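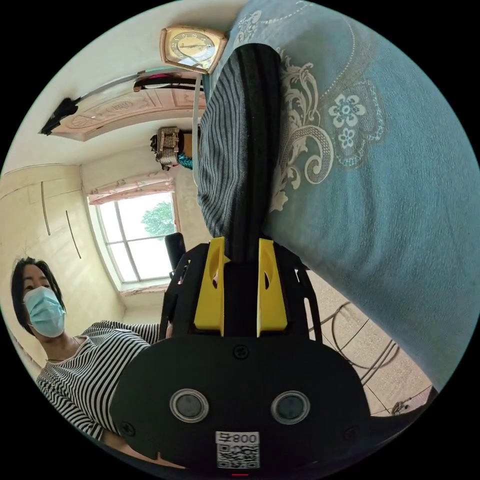 Figura 4. Prenda rayada enrollada, junto a una colcha acolchada con motivo de cachemira.

3.2. Plegado y enrollado de textiles domésticos

El protocolo distingue dos formas de reducir el volumen de una prenda antes de guardarla: el plegado en rectángulo y el enrollado longitudinal. En el segundo caso, la tela se extiende sobre la cama, se alisa desde el centro hacia los bordes y se enrolla hasta obtener un cilindro alargado (fig. 4). Las prendas de rayas facilitan la codificación posterior, pues la desviación de las líneas respecto al eje del rollo permite estimar la torsión acumulada.

La superficie de apoyo no se normalizó. Las participantes de Flistasbridge trabajaron sobre su propia ropa de cama, y Rimkutė y Ambrose codificaron por separado el tipo de colcha (lisa, acolchada, de punto). El acolchado aumenta el rozamiento y retiene la prenda durante el alisado, pero sus costuras dejan irregularidades en las primeras vueltas.

De los 1.000 episodios registrados se conservaron 900; los restantes se descartaron por falta de acuerdo entre codificadoras. El enrollado aparece en 400 episodios, con predominio de prendas largas y de tejido fino. Los criterios de cierre del rollo se detallan en el apéndice B, junto con las modificaciones introducidas en junio tras la revisión de Kalniņš.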